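# Rincombe Wood Grain Survey

Data card, last revised Nov 3, 2024
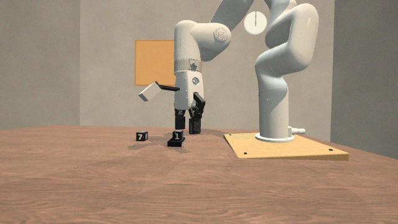
The Rincombe Wood Grain Survey records the surface condition of household and school tables held in the Listeck furniture store. It contains 1,138 entries covering 457 tables. Grain is scored by direction and by clarity. A reddish brown top such as the one shown, with fine dark and light lines running mostly sideways, is entered under "lateral, mixed tone." Pieces that do not fit a single direction are entered twice and linked by table number.

## Contents

- `tables.csv`: one row per table, with store location and year of entry
- `surfaces.csv`: one row per surface assessed
- `repairs.csv`: known repairs, where a record survives

## Method

Each surface was assessed by two readers working separately. Where scores differed, the Rivera scale was applied and the lower score was kept. Tables stored in the north bay were assessed again in September after the shelving was moved.

## Known limits

Species is left blank for 60 tables. Painted surfaces are excluded. Dates before the Jikus inventory are taken from labels and have not been checked.

## Use

The files may be copied for teaching and study. Corrections should quote the table number.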